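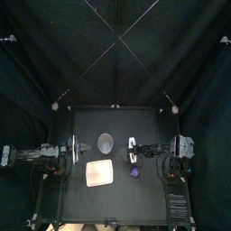 Lavanya Kaimal wrote in to ask whether she should spend her whole budget on the arms and pick up a table later. Her workshop money for the year is $2000, and the pair she likes would take nearly all of it.

Workshop > Tips > Planning a Two-Arm Bench

Don't spend it all on the arms. A pair of small arms is the big line on the sheet, but the table, rails, curtains and cables add up fast, and you can't do much until they are in place. Price the whole bench first, then see what is left for arms.

Lavanya's list, after we went over it together:

Used pair of Nornley arms with grippers: $822
Table and frame rails: $380
Dark curtains, cord and clamps: $100

The balance stays in the account for cameras, spare fingers and a second power supply. Try not to touch it in the first month.

Table. Set the arms at opposite ends and check that both grippers reach the middle before you drill anything. Measure reach with the gripper on. Catalogs often give it without, and Ginunska and Mendden don't measure from the same point on the base, so ask them. A matte top is easier on cameras than a shiny one.

Curtains. Cheap dark cloth is fine. Buy it wider than the frame so it hangs in folds, and keep it clear of the elbows when the arms swing back.

Cables. Leave slack at every joint, then move each arm through its full range by hand with the power off. Buy one spare of each cable with the first order — shipping on a single cable can cost more than the cable.
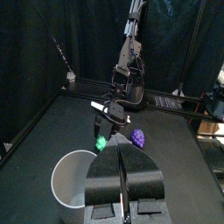
Small bumpy pieces and an open-topped cup, from close to the gripper.

Test objects. Start with things you can get at a dollar store. Mix shapes: a cup, a flat lid, something knobbly. Skip the boxed object sets until you know what size your fingers can close on.

Fingers. Treat them as a supply, like sandpaper. Ask what a replacement pair costs before you pick a gripper. Karimi sells theirs only in packs, so split an order if you know someone with the same model.

When to buy. Used arms show up more often in August, when labs clear their shelves. Ask the seller for the power supply and the mounting screws — both tend to get left behind.

Related tips
Reading a Used Equipment Listing
Clamps: What to Buy First
Xiuying Lü on Lighting a Small Bench
Labeling Cables So You Can Find Them Again

Contact us | Back to top | Page updated 6 April 2021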